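The Season Finale Is Carrying Too Much

Monday, January 12, 2026

The hospital drama Cimora closed its fourth season last May with an explosion in a parking structure, a resignation letter left on a desk, and a monitor tone played over a black screen. Viewers then waited until fall to learn that the explosion had injured one recurring character, that the letter had been withdrawn, and that the tone belonged to a patient introduced earlier in the same episode. Three questions were raised. All three were settled within the first ten minutes of the premiere, and none of them affected the remaining episodes.

My argument is that the cliffhanger, as currently used in medical and procedural drama, has become a scheduling device that the writing is then required to support. It costs more than it returns. The cost falls mostly on the last two episodes of a season and the first two of the next, and in a season of 20 episodes or fewer, four weak episodes are a serious loss.

It helps to separate two things that are usually given the same name. The first is the open plot line: a situation that has been developing for several weeks and has not reached its result when the season stops. The second is the interruption: a new event, started in the final minutes, whose outcome is withheld. An open plot line draws on material the audience already holds. An interruption draws on nothing except the cut to black.

Thygesen, the small-town clinic series that ended after its sixth season, used open plot lines almost exclusively. Its second season stopped with the clinic's funding vote unresolved. The vote had been discussed since the third episode, the positions of the main characters were known, and either result would have produced a usable next season. Nothing blew up. The premiere opened after the vote, with the clinic on shorter hours and a different name on the office door, and the season worked from those conditions until its end. A viewer who had forgotten the details could reconstruct them from the first few scenes.

Cimora did the reverse. The parking structure had appeared in the background of many episodes but had no function in the story before the finale. The explosion was attributed, in the premiere, to a gas line. No character had mentioned a gas line. No character has mentioned it since.

The defense usually offered is commercial. A streaming service or a network wants conversation during the break, and an unanswered question produces conversation. I accept the premise and doubt the size of the effect. Conversation after an interruption is concentrated in the first few days and consists largely of one question, repeated. Did the character survive? Once cast announcements begin, the question is answered without the show. In Cimora's case the actor in question was photographed on set in costume well before the premiere, and the suspense was over by the middle of summer.

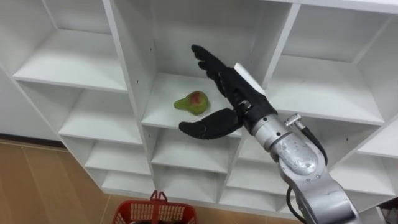
Cast departures make the problem worse, and they are handled badly for a structural reason. Contracts are often settled after the finale has been shot. The writers therefore build an ending that can accommodate a departure or a return, and an ending that accommodates both will commit to neither. The resignation letter is the standard tool. It can be accepted, withdrawn, lost, or never mentioned. I have seen it used in Cimora, in Umen, and twice in Jaseck, and in every instance the letter was placed on a desk and filmed from above for several seconds.

Umen deserves closer attention, as it is the better written show and the habit has done more damage there. The series follows a transplant unit. Its third season spent most of its length on a dispute about the ranking of patients on a waiting list, and the dispute was technical, patient, and specific. The characters disagreed about facts as well as values. By the penultimate episode there was a hearing scheduled, and the hearing was the natural end of the season.

The finale instead gave the hearing to the opening scenes, cut away from it for a helicopter malfunction, and closed on the rotor striking the roof. The hearing's result was delivered in the following premiere by a secondary character, in an elevator, in one line. An entire season of argument was reduced to an item of information so that a mechanical failure could occupy the final position.

That is the loss I mean. The withheld event takes running time from the season that contains it and then takes running time from the next season, which must resolve it before anything else can start. A premiere has its own work to do. It has to reintroduce the setting, bring in new cast members, and establish the main conflict. When the first half is spent on rubble, the new characters arrive in the second half and are given a single trait each. Umen's fourth season introduced a new department head in this way. She was brisk. It took until the eighth episode for her to be anything else.

There is also the matter of recaps and explainers. A large volume of writing now exists to tell viewers what an ending meant, and much of it is occupied with endings that meant very little. An explainer for Thygesen's second-season finale would have to discuss the clinic's budget, the history between the two doctors, and the council's composition. An explainer for the Cimora finale can list who was standing near which vehicle. The second is easier to write and gets written more often, which may be part of why production companies believe the method works. Volume of coverage is being read as depth of interest.

One objection has some weight. Medical drama is built on emergencies, and it can be argued that an emergency at the end of a season is simply consistent with the form. A hospital does receive sudden, unprepared events. I do not think this holds up well. The weekly emergencies in these shows are suited to the genre because they are treated. A patient arrives, the staff respond, and the response shows how the staff think and work under pressure. The finale emergency is stopped before the response. The explosion happens to the doctors and the episode ends. What the genre is good at has been left out.

Jaseck provided a useful exception in its fifth season, probably by accident. The production lost an episode to a shortened schedule, and the planned finale, a bus crash, was moved to become the next season's second episode. The season ended on what had been written as the episode before it: a shift handover, 82 minutes long in the extended version, in which the night staff pass their patients to the day staff one at a time. Two of those patients were unstable. One doctor had made a dosing error and had not yet reported it. The handover finished, she sat down in the locker room, and the credits ran.

It was the best ending the show has had. The error was known to the audience and to one character. The question of whether she would report it could not be answered by a cast announcement or a set photograph. It depended on what she was like, and the preceding season had supplied enough evidence to argue either side. When the bus crash eventually aired, it played as an ordinary strong episode, with a full response and a full outcome, because it no longer had to hold anything open over a break.

My recommendations are modest. Any event placed in the final ten minutes should have been prepared by something earlier in the season. The outcome of the season's main conflict should be shown on screen, in the season that developed it. If a cast departure is uncertain, the character can be left in a stable position and the departure dealt with later, in a scene written once the contract is known. An audience can accept that a doctor took another job over the summer. Thygesen did this with a lead character, using a short farewell recorded for the premiere, and the show ran for another two seasons without difficulty.

Cimora is expected to finish its current season in May. The promotional material already refers to an ending that will change the hospital forever, wording it also used last year. The present story line, on the merging of two surgical departments, has been handled with care so far and could be concluded with a staff meeting. I would watch the staff meeting.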